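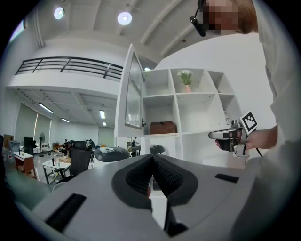 Teaching a robot's hand, one squeeze at a time. The square black-and-white marker sits on top of the gripper.

Have you ever tried to explain to somebody how to pick up a grape? It's really hard! You just sort of do it. Your fingers know how hard to squeeze, and you never have to think about it.

Robots don't have fingers that know things. That's why people where I work, at Korer, spend part of their day holding grippers like these (I do too - my arm gets tired, but I love it). A gripper is a robot's hand without the rest of the robot. I hold it by the handle, pinch something, lift it and put it down somewhere else. A little camera records the whole thing, and later a computer studies the recordings and works out how the movements go.

How many goes does it need? Lots! For one job, putting lids on boxes, we did 567. My best day was 88, and then I needed a biscuit.

And what about that blocky square? It works a bit like a name badge. A camera can spot the pattern easily and work out where the gripper is and which way it's tilted.

So what happens to people's jobs when the robots have learned all this? I get asked that a lot when I visit schools, and it's a very good question. Our robots go to a packing warehouse called Gitis, where 68 people work. Before September, many of them lifted boxes all day long and went home with sore backs. Now the robots do most of the lifting. Some of the packers have learned to look after the robots instead, and they get paid a bit more for it. A few didn't fancy that and moved to other jobs, and one told me she misses the chatting on the old packing line. I think that's worth knowing too, because a change at work can be good and a bit sad in the same week.

The robots still get stuck, by the way. Squashy parcels are the worst - they bulge and slide about. When one gets dropped, a person comes over and sorts it out, and I go back to my gripper and practise squashy parcels.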